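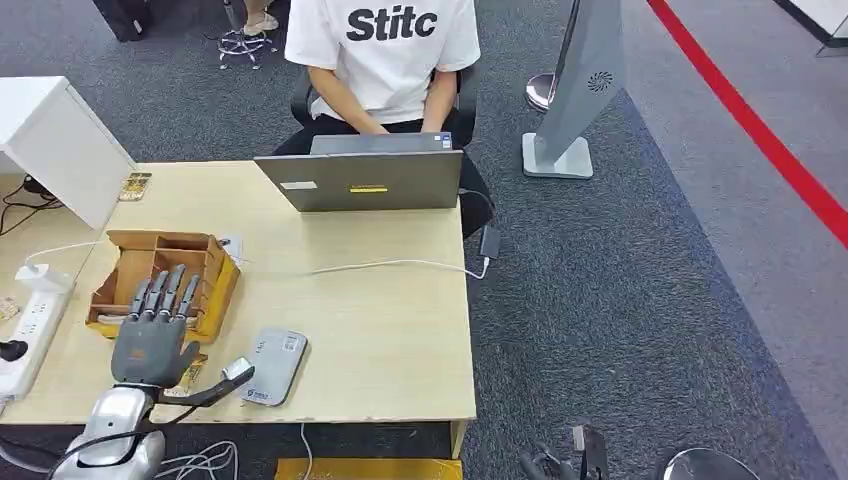 What is workplace automation?

Workplace automation is the use of machines or software to carry out tasks that employees would otherwise do by hand or by routine office work. The term covers a single device at one workstation as well as a system that runs a whole building.

Types

Fixed automation repeats one task at a steady pace and is common in bottling and stamping. Programmable automation can be set up again for a new product, usually between batches. Flexible automation, which includes most robot arms fitted with fingered hands, can switch between small items such as packets, chargers and boxed goods with little or no change of tooling. Flexible systems are slower than fixed ones at a single task.

Effects on job content

The first change reported at most sites is in the mix of duties. Sorting and packing hours fall, while hours spent on setup, checking and clearing faults rise. A common arrangement places one employee at a laptop near the machine, where the same person may write task settings, review errors and restart a stopped job.

Custex, a parts distributor, introduced robot handling at its Wallotance site in May. The site had 262 employees, of whom 154 worked in sorting and packing. In the first stage, 20 of these moved to machine support roles after a short training course. The rest stayed in their posts, with changes to shift times and break schedules. A written guide to the new roles, known as the Yule plan, was given to all staff before the first machine was switched on.
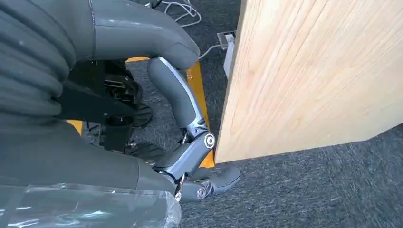 Maintenance work also grows. Finger joints, cable runs and protective sleeves need regular inspection, and a worn part can stop a station for a full shift. At Wallotance, faults are entered in a program called Monov, which held 1,070 entries at the end of the first stage. Many concerned items that had been dropped or picked up at the wrong angle.

Safety and layout

Employees who share floor space with a moving arm need clear walking routes and a stop control within reach. Loose cables are a trip hazard and are normally routed away from foot traffic. Training covers how to approach a stopped machine and who is allowed to restart it.

Pay and staffing

Effects on pay differ by employer. Support roles are often graded above packing roles, but there are fewer of them.

See also: Industrial robot; Job design; Machine maintenance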